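Looking after white plastic boards and worktops

Cidanico Household Notes, Wednesday, April 1, 2026

White boards are in every home now. We cut bread on them, we roll dough on them, the children glue things on them, and in the workshop they keep the bench clean. The trouble is that white shows everything. I have used the same boards for many years in my kitchen and in my small workshop, and these are the ways that work for me.

Daily washing

Wash the board on both sides, also when you used only one. If you wash just the top with very hot water, the board can bend and afterwards it will rock on the table. Warm water, a little washing-up liquid and a soft brush are enough. Stand it on its long edge to dry. A board that lies flat on a wet worktop will smell after two days.

Yellow and orange stains

Carrot, turmeric and tomato sauce are the worst. Mix bicarbonate of soda with a little water until it is like thick cream, spread it on the stain and leave it while you eat. Then rub in small circles and rinse. If the stain is still there, put the board by a sunny window for an afternoon. Turmeric goes pale in the sun – in November this takes much longer, so be patient.

Please do not mix bleach with vinegar or with any other cleaner. The gas is dangerous, also in a big kitchen with the window open. 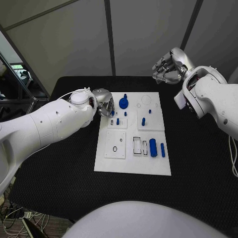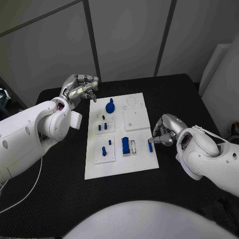 White board on a black table, two views.

Knife marks

Fine cuts hold dirt. For a plastic board which is thick enough, I take wet sanding paper, grade 600, and go over the surface with light pressure, always in the same direction. It does not remove deep cuts, but the board feels smooth again and is easier to clean. Rinse very well after, and do this over a bucket so that the small plastic bits don't go down the sink. When the cuts are so deep that your fingernail stops in them, keep the board for the workshop and buy a new one for food.

A board that slides

Put a damp cloth under it, folded once. A dry cloth slides even more than no cloth. In the workshop I prefer a piece of the rubber mat that is sold for drawers. The one from Esska is good and can be cut with normal scissors. Cut it a little smaller than the board, so it does not collect crumbs at the sides.

Glue and pen

Wood glue comes off by itself when it is dry, just lift it with an old plastic card. Ballpoint pen needs a drop of spirit on cotton wool. Try first in a corner, because some boards become dull. For food boards, wash two times afterwards.

Where to keep them

I keep mine upright between two rails inside the cupboard door – the rails cost me nearly 8 pounds. Leave a finger of air between the boards. Never put them behind the cooker or against a radiator, and not under heavy pans either.

More from the same shelf: How to clean a wooden spoon. Removing old shelf paper. Seven uses for a worn tea towel.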